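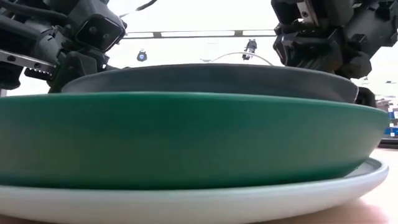 About Tekgate

We make Clerkus, a two-armed bench kit for people who want to teach robots everyday kitchen jobs. Dishes are our favourite! They come in every size and colour, they stack, they slide, and a gripper that copes well with a nice flat plate can get into real trouble with a deep bowl.

Morven Gunn started the company in Lircombe after years of fixing other people's robots, and she still puts her hands on every kit before it leaves the shop. Each one comes with two arms, two grippers, the mounting rails and 10 starter tasks, from stacking plates to loading a dish rack.

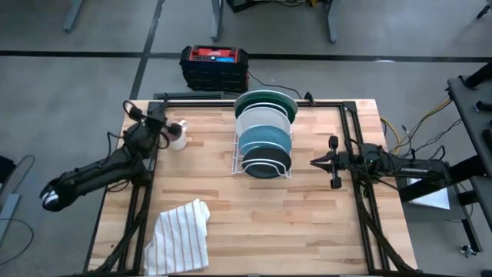

We've sent out 153 kits so far, mostly to colleges and small labs, and we love hearing what they get up to (one class wrote to us all through October about mugs). Our software, Gavalas, is included, and you can change any part of it you like.

Want to try before you buy? Come by the workshop any afternoon and have a go at the controls. Bring your own crockery if you have an odd-shaped favourite, we're always keen to see a new one.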